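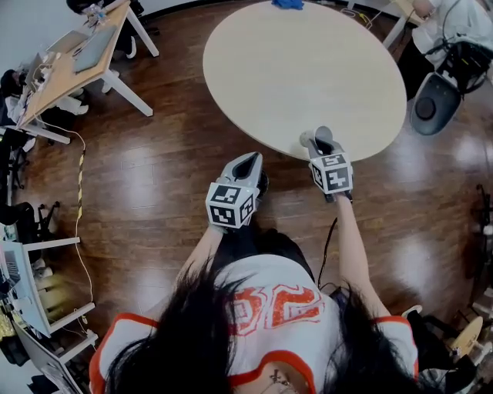
Long black hair over a white jersey, number 32 in orange.

The Dullau Commons Bill had been before the Assembly for six years, which in Ziltville counted as brisk. It concerned 114 hectares of grazing land that had belonged to everybody since the founding and had therefore been fenced by whoever got there first.

Elīna Juška was Deputy Clerk of Bills, a position with a desk, a stamp and a key to the cupboard where bills were kept between readings. On the morning the Minister for Lands announced that he was withdrawing the Commons Bill, she put the stamp on the desk and waited for him to come and do it.

He didn't come. He went on the radio and withdrew it there. He withdrew it again at the opening of the Dewan Street bus shelter, to warm applause, and a third time at a dinner for the graziers, who stood on their chairs.

"Has it been withdrawn?" asked the Speaker, putting his head round her door.

"Frequently," said Elīna.

"But is it withdrawn?"

She unlocked the cupboard and showed him the bill, in its green ribbon, in perfect health.

The trouble was Form 30. To withdraw a bill a minister had to sign Form 30 in the chamber, and Form 30 asked for reasons. The Minister had given the graziers one reason and the townspeople the opposite one, and the form had a single line.

By July there were 2000 people on the Assembly steps demanding that the bill be withdrawn, and a smaller crowd by the fountain demanding that it be passed, since they'd heard it was gone. Elīna ate her sandwich between them. A man from the Hestik Valley asked which side she was on.

"Records," she said.

He thought about this and gave her a placard anyway. It was blank on the back, so she kept it.

The session ended at five on a Thursday's worth of speeches crammed into one afternoon. Under the standing orders, any bill neither read nor withdrawn by the close went to the Governor with the rest of the pile, and the Governor, who was fond of his pen, signed the pile.

The Minister rang her at home that night. The neighbours could probably hear his half of it.

"I withdrew that bill!" he said.

"Yes, Minister. I heard you on the radio."

"Then what do I do now?"

Elīna turned the placard over and looked for a pencil. "You could announce that you're repealing it," she said. "There's a form."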